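Kodari House Notes: Bedding, and Other Things That Fight Back

Posted 26/10/2021 by Illia Hutsuliak

The heating came on last week, which means the heavy bedding comes down from the top of the closet and lands on my head. I have been doing this every fall for long enough to have opinions.

Getting it out

Unfold everything the day before you need it. Cotton that has spent the summer in a bag smells like the bag. Hang it over a door, two chairs, the banister, a patient relative. An afternoon with the window open does more than any spray I've bought, and I have bought the Clilletti linen mist, which made the guest room smell like a dentist who gardens.

Check the seams before you wash, while you're still in a good mood. A popped stitch on a quilted cover takes a minute with a needle. The same stitch after a spin cycle is a hole you can put your foot through, and at 2 a.m. you will.

Washing the big stuff

If you have to kneel on it to get the door shut, it doesn't fit. Take it to the laundromat and use the large machine at the end. Mine is on Zalimgate and it takes coins only, so I keep a jar.

Use half the detergent you think you need. Quilting holds on to suds like a grudge. If the thing comes out feeling slick, run it again with no soap at all and a splash of white vinegar in the rinse. The smell goes as it dries.

Printed covers go in inside out, or folded print side in if they're the kind that has no inside. Cool water. Anything with a lot of red gets its own load the first few times, and I say this as the former owner of several pink undershirts.

Drying takes forever. Low heat, and stop it every so often to pull the corners apart, as they like to roll up into a damp fist in the middle. Tennis balls help. So do clean sneakers, though the neighbors will come and ask if you're all right.

Covers, cases and the business with the corners

Turn a duvet cover inside out, reach in and grab the two far corners, grab the matching corners of the duvet through the cloth, then shake the cover down over the lot. People make videos of a method where you roll it all up like a burrito. I tried it three times and made a burrito.

Stitch a short loop of tape inside each corner of the cover and a button on each corner of the duvet. It's an evening of dull sewing and after that the filling stays put. Safety pins also work until they open.

For pillowcases, stop holding the pillow under your chin. Fold it in half the long way, slide it in, let go. 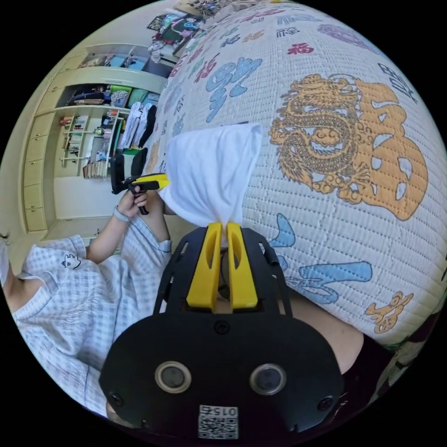 Can I keep a quilted bedspread in a vacuum bag over the summer?
For a polyester filling, a few months flattened won't hurt much, but cotton and down lose their loft and come out with creases you'll be looking at until December. An old pillowcase or a cotton sack is better, stuffed loosely and tied at the top.

Putting it away again

Dry means dry. Leave it out one more day after you've decided it's dry. Fold it a different way every year so the creases don't settle in the same place and wear through.

Store a set inside one of its own pillowcases. You'll find the whole set at once and can stop opening every shelf with a fitted sheet around your neck. On the subject of fitted sheets: I've been shown how to fold them by my mother, my aunt and a woman in a department store. I roll mine up and shut the door quickly.

Cedar blocks need sanding now and then to bring the smell back. Lavender bags need replacing. Moths seem to regard both as a light seasoning, so clean bedding is still your best bet. They go for the crumbs and the skin, and I'll leave that thought with you at bedtime.

Don't store anything on the floor of a closet that shares a wall with the bathroom.

Small print

A reader wrote in to ask whether the Ding stain stick works on tea. It did on mine, fresh. On last winter's tea it gave me a paler, wider stain with a nice outline. Soak old ones overnight in oxygen bleach and warm water, if the care label allows it, and drink your tea in the kitchen.

Next time, curtains, and why I took them down without labeling the hooks.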